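Pemari Lending Catalog: Set-up Guide
Section 3. Getting your toys into the catalog
Last changed 16/10/2024 by Radwa Nasr 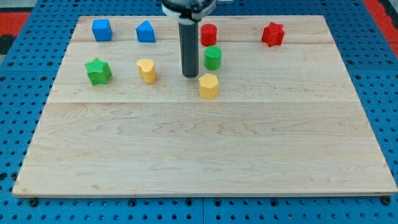

If you've come straight from Section 2, you should have Pemari installed, your library's name typed in, and one staff login that works. Good! If the login doesn't work, go back and fix it before you read any further. I once added a whole afternoon of puzzles under the demo account and lost every one of them when the trial ran out, and I'm still a little sore over it.

I run the toy library in Ghoneim, and I wrote this guide because the one in the box covers books. Pemari was made for books. It does toys very nicely once you've changed a few settings, but if you skip them it'll keep asking you for the author of a ride-on tractor.

You'll need:
A computer with Pemari 4 or later
The Umo handheld scanner and its USB cable
The Flidell label printer with a full roll of the small labels
Zip bags in two sizes
A kitchen scale (see 3.4, I promise it earns its spot)
A pencil, and something to drink

3.1 Turn on toy mode

1. Open Pemari and log in as staff.
2. Click Settings, then Item Types. You'll see Book, Audio, Magazine and Other.
3. Click Other, then Copy. Name the copy Toy.
4. Untick Author, Publisher and Page Count.
5. Tick Piece Count, Age From, Age To, Weight and Storage Spot.
6. Click Save. Wait for the green bar at the top of the window before you click on anything else.
7. Go back into Item Types and drag Toy to the top of the list so it comes up first whenever you add something.

Note: don't rename Other itself. Copy it first, like I said in step 3. The weekly report looks for a type called Other, and if it can't find one it stops halfway down the page without giving you an error. Ryszard Sowa and I spent most of July trying to work out where half our loans had gone, and they were there all along, just not in the report.

3.2 Decide what counts as one item

Sit down with your pencil for this part before you touch the keyboard, and if you share the job with somebody, do it together. A bag of animals could be one item or twenty. A train set could be one item, or track in one bag and trains in another. Pemari doesn't care which you pick but it minds very much if you change your mind later, and so will whoever does the re-labeling.

What we do in Ghoneim:

Anything sold as a set goes in as one item, even if it came to us secondhand and a bit short.
Loose things of the same kind (cars, dolls' clothes, play food) get bagged up in sensible amounts and each bag is an item.
Blocks are one item per tub, all sizes and shapes in together. Khadija Badawi wanted them split by shape, and we did it her way for a season, and then the borrowers mixed them up at home and that was the end of it.
Costumes are one item each, with any hat or belt listed in the Pieces box.
Batteries are never items. Please don't barcode batteries.

Write your rules down and tape them inside a cupboard door. You will forget them.

3.3 Connect the scanner

1. Plug the Umo into the computer. Leave the label printer off for now.
2. Wait for two beeps. One beep means it has power but the computer hasn't found it, so try the other USB port.
3. In Pemari, click Settings, then Devices, then Scanner.
4. Pick Keyboard Style from the list. Ours came set to Serial and did nothing at all.
5. Click in the box marked Test and scan any barcode you've got handy. A cereal box is fine.
6. Check that the number on the screen matches the one printed under the bars.
7. Tick Add Return After Scan. Now the cursor jumps down a line by itself each time, and you don't have to keep reaching over to press Enter.

Caution: the scanner uses a laser. Don't let the little ones play shop with it, tempting as it is. We keep a dead one in the dress-up corner for that, with the cable taken off.

If the numbers come out with a letter stuck on the front, open the scanner leaflet to the back page and scan the square marked No Prefix. Then do the test again.

3.4 Add your first toy

Pick something easy. A jigsaw with a lid is perfect. Leave the marble run for another day, please, I beg you.

1. Click Add Item and choose Toy.
2. Type a name a borrower would search for. "Farm puzzle, wooden" beats whatever the maker called it.
3. Fill in Age From and Age To. Go by the box if you have it. If the box is long gone, ask whoever on your team knows the age group best and put a question mark in Notes so someone checks it later.
4. Count the pieces and type the number in Piece Count.
5. Put the whole thing, bag or tub included, on the kitchen scale and type the grams in Weight.
6. Choose a Storage Spot. If the list is empty, you haven't done shelves yet. Leave it blank and come back after 3.6.
7. Click Save and Print.

Now, the scale. Counting a tub of small pieces every time it comes back takes forever, and on a Saturday with a line out to the coats you just won't do it. Weighing it takes a couple of seconds. If the weight is within a few grams of what's on the record, I check it in and move on. If it's off, I count. Fouad Bennani thought I was being fussy until the weight turned up a missing magnet piece, and now he's worse than I am!

Caution: always weigh in the same tub. We switched to lids with clips and every single weight in the block section was wrong for a month.

Caution: if a toy has magnets or button batteries, tick Safety Check as well. Ticking it makes Pemari stop at check-in until someone types their initials. Don't turn it off to save time.

3.5 Print and stick the labels

1. Switch on the Flidell and let it feed one blank label.
2. In Pemari, go to Settings, Devices, Printer and choose Small Label.
3. Set Darkness to 60. Lower than that and the bars go gray in the middle, higher and they bleed together on the shiny stock.
4. Print one label and scan it before you print the rest. I mean it. I've peeled off more than 49 bad labels in my time and the glue does not let go.
5. Stick the label on the container, on a flat side, near the top.
6. Rub it down with the back of a spoon.
7. Put a strip of clear tape over it if the container gets washed.

Don't put a label on anything that goes in a mouth. For baby toys we bag them and label the bag, and the toy itself gets nothing. For ride-ons, the underside of the seat is good. Cloth things are the hardest, and I've settled on a luggage tag through the care label loop, which isn't pretty but stays put.

Note: labels come out with a number starting at 1001 unless you change it. Leave it alone. We tried to be clever and start the puzzles at one number and the games at another, and then ran out of room between them.

3.6 Set up your shelves

1. Click Settings, then Storage Spots.
2. Click Add and type a short name. I use a letter for the bay and a number for the shelf, so B3 is bay B, third shelf up from the floor.
3. Repeat for every shelf you've got, and add one called Desk and one called Repairs.
4. Print the shelf labels from the button at the bottom of the page. They come out on the same roll as the toy labels, so don't get the two piles mixed.
5. Go back to any toys you left blank in 3.4 and give them a spot.

Count from the floor up, not from the top down. If you ever add a shelf it'll most likely be at the top, and you won't have to rename the others.

3.7 Adding a lot of toys at once

Once you've done a handful by hand and you're happy with them, you can type the rest into a spreadsheet and bring it in all in one go. Ánh Khương did ours that way over a long weekend and we opened with 140 toys in the system.

1. Click Tools, then Import, then Download Blank Sheet.
2. Fill in one row per item. Leave the Barcode column empty and Pemari will give out the numbers.
3. Don't change the headings, even the one that's spelled wrong.
4. Save as CSV.
5. Click Tools, then Import, then Choose File.
6. Look at the preview. If the ages have turned into dates (2-4 likes to become February 4), close it, format those columns as text, and save again.
7. Click Import and leave the window open till it's done.
8. Print the labels in batches of one shelf at a time.

If you get Error 1032, you have an empty row somewhere in the middle of the sheet. Delete the row and try again. Pemari won't have saved anything from the failed try, so you don't need to clean up first.

3.8 Check your work

Before you go on to Section 4 (Members and Loans), take any five toys off the shelves and scan them. For each one, look at the name, the piece count, the weight and the spot. Then search for a couple of toys by typing what a parent would type, spelling mistakes and all, and see what comes up. If "dinosar" gets you nothing, add the wrong spelling to the Keywords box. I've added quite a few.

Then make a backup: Tools, Backup, Save Copy, onto a stick that lives somewhere other than the toy library. Mine's in the kitchen drawer with the takeout menus.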